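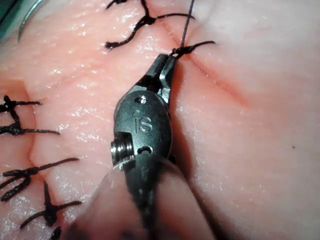
Lamisi Issahaku

OK so this is the writeup I kept promising on the Tevar list. How to get a secondhand needle driver running on a homemade arm and tie a stitch with it on a practice pad. Shared workshop, one bench, evenings mostly. For pads only – none of this goes near a person or an animal.

What you need

Two arms. Mine are Dendby kits with the wrist section rebuilt.
Instruments, retired ones, cleaned, cables still good.
Catel motor board, one per arm.
Suture pad, silicone or similar, the pink kind. Braided black thread, curved needle.
Small lamp you can aim.
Clamp or double-sided tape for the pad.
Allen keys, thread locker, a lot of patience.

Budget was 1,875 all in and over 40 evenings. You could go cheaper on the arms. Don't go cheaper on the motor board, I tried a no-name one and it dropped steps all through December.

1. Check the cables first

Before you mount anything. Turn each spool at the back of the instrument by hand and watch the jaws. They should start moving right away. If you turn and turn and then they jump, cable is stretched or fraying inside the shaft. Put it in the spares box. Pitch, then yaw, then both jaws.

2. Mount and zero

Slide the instrument in, tighten the collar, back off a quarter turn, tighten again. Power on with the jaws pointed at nothing. Run the homing routine in Zhuravel, slowest speed. It will ask for the wrist straight and jaws closed. Do it by eye, then nudge. Save the offsets under the instrument's own name, not "test2". I have lost two evenings to test2.

Swapping instruments means doing this again. Every time. Yes even if it's the same model.

3. Set grip

Default grip current is way too high for thread. It'll hold a needle fine and chew the suture to fluff. Start low and close on a scrap of thread, pull by hand, go up one notch until it stops slipping. Write that number on tape on the arm. Needle grip is a seperate setting, a good bit higher. I have them on two foot pedals, left for thread and right for needle.

4. Fix the pad and the lamp

Pad flat, taped on all four corners. If it slides you'll blame the arm and go retune something that was fine. Lamp high and off to one side. Glossy pads throw glare right back at the camera, so move the lamp untill the glare isn't sitting on the cut. 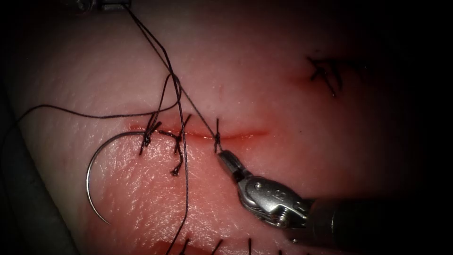

Thread management is what slowed me down the most, more than tuning. Long tail = trouble. Look at the strand running down from the top and the loop coming in from the left, they cross over the pad and the needle is lying right there beside them. Catch the wrong piece with the driver and you pull on the last stitch when you meant to pull on this one. So: park the needle to one side, point down, before you start the knot. Then pick up the short tail and only the short tail.

5. The knot, in order

Pass the needle, pull through until the tail is short.
Let go of the needle, park it.
Left arm holds the long strand, a little slack.
Wrap the strand around the driver jaws. Twice for the first throw.
Open, grab the short tail, close on the thread pedal.
Pull the arms apart, level with the pad. Not up. Up lifts the stitch.
Two more single throws, switch direction each time. So 3 throws total.
Trim. Leave enough tail to grab if you need to take it out.

Go slow on the wrap. Motion scaling at 3 to 1 works for me, lower than that and my hand shake shows up at the tip.

6. When it goes wrong

Jaws open lopsided – rehome, then check the collar.
Thread slips on the pull – clean the jaws, silicone bits get in the grooves. Then grip up one notch.
Wrist creeps when you're not touching anything – cable tension. Or somebody leaned on the table.
First throw loosens before the second – keep light tension with the left arm while you wrap. Takes practice, sorry.
Edges of the cut roll under – you're entering too close to the cut. Move out a little on both sides.

Offsets file and pedal wiring are on the shelf page, same login. I'm at the bench Saturday if anybody wants to try it, bring your own thread, we're nearly out.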